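Section 3: Before You Record – Checks and House Rules
Doucette hand-held gripper, set-up guide, revised June 28, 2023

I wrote this section after watching a lot of good sessions get thrown out over small stuff. 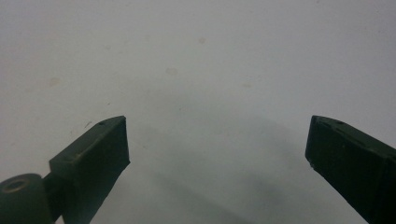
So please read it through once before you pick the tool up, even if you've used our older Boltach grips and feel like you know the drill. The squeeze is different on this one and the rules have changed a bit too.

1. Open the fingers all the way and let go of the trigger. They should stop on their own, with no wobble at the pivots.

2. Close them slowly on nothing, then open again. Do that 20 times. Boring, I know! It settles the spring, and a sticky pin usually shows up by the end.

3. Look at the finger tips. Rubbed paint and small chips are fine – keep going. A crack, or an edge that catches your fingernail, means you swap the pair.

4. Start each take with the fingers open and empty, and hold still for 2 seconds.

5. Log the take in Sernevero under your station number, even the ones you mess up.

Note: Don't wipe the fingers with solvent. A barely damp cloth does the job.

Caution: Keep your other hand out of the gap while the trigger is moving. I've pinched myself almost 3 times in one afternoon (the last one I dodged), and it stings.

If a check fails, tag the tool, put it on the Futar shelf and grab another one. Please don't tighten the pivot screws yourself. The torque settings are in the September service sheet, and that job stays with the bench crew.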